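Stustevov Language School
About Us

Welcome, and thank you for wanting to know a little more about us! We are a small school for grown-ups (and, on Sunday mornings, for families) who would like to speak another language without being frightened of it. We teach Icelandic, Turkish, Danish and German, and our home is the second floor of the old Zollmont building, up the staircase with the green handrail and past the piano tuner's door.

The school began with two people who wanted to swap. Vilhjálmur Thorlacius had moved here to work as a bookbinder and was hoping to learn Turkish before meeting his daughter-in-law's parents, and Ataberk Yalçınkaya had fallen in love with Icelandic crime novels and was tired of reading them in translation. They met every week at a bakery table, an hour of one language and an hour of the other, with a great deal of coffee in between. After a few months the people at the next table asked if they could pull their chairs over. By the following October there were 12 of them, the bakery very kindly suggested that we might be more comfortable somewhere with a door, and we've been paying rent ever since.

As for the name, it came out of a spelling mistake. One of our first students was trying to write down a long word she had heard Vilhjálmur say, and what she ended up with on the page was "Stustevov." It doesn't mean anything in any language we teach (we've checked, and students still check every year), but we laughed over it for most of an evening and by the time we were filling out the paperwork we couldn't imagine being called anything else.

These days 198 students come through in a normal term. Some are getting ready for a move, some have married into a family and would like to follow what is being said at dinner, and quite a few simply had a free evening and liked the sound of it. Our oldest student took up Danish after she retired from driving a school bus and now writes long letters to a cousin in Jutland, which she reads out to us when she thinks they're good enough. They are always good enough.

How we teach

Our classes are small and they are talkative. You will be asked to speak on your first evening, even if all you have to say is your name and what you had for lunch, and you will be answered slowly and cheerfully. We do teach grammar, and we're fond of it, but we like to bring it in once you've bumped into it a few times on your own and are starting to wonder why that ending keeps changing.

Beginners start in the Gesitz room, which has the good radiators and the big round table. Intermediate groups meet in the Brøndum room across the hall, where we also keep the lending library. The library has 307 books at last count, most of them donated, with a shelf and a half of those crime novels. Borrow whatever you like and write it in the notebook. If you spill something on it, write that in the notebook too.

Every term ends with a supper. Each class brings food and has to explain in its own new language what is in it, and the other classes guess. Some dishes have needed a lot of explaining! Partners, parents and children are all welcome, and you don't need to have been a perfect student, or even a regular one, to come and eat with us.

Joining a class

New groups start three times a year, and we're happy to let you sit in on an evening before you make up your mind. If you already know some of the language, Ataberk will have a chat with you first to find the right group. It takes fifteen minutes or so and there is no written test. Fees can be paid all at once or month by month, and if money is tight, please do tell us, as we would much prefer to work something out than have you stay home.

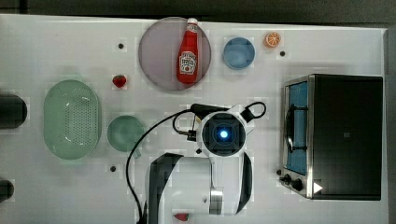 Little words are where we like to begin, the ons and unders and next-tos, because once you have those you can get surprisingly far with very few nouns. Kitchen things are wonderful for it, since everybody already has an opinion about where they belong. Ask a first-term Danish class where the ketchup is and someone will happily tell you that it's lying on the big round plate, and then somebody else will want to add that the small blue bowl is next to the plate, and what about the slice of orange, and by then the shy person in the corner is hunting for the word for colander so she can say it's green. We don't know the word for colander in every language ourselves, and have had to look it up more than once. The office is open weekdays from four in the afternoon until the last class goes home, so come up and say hello in whatever language you have handy.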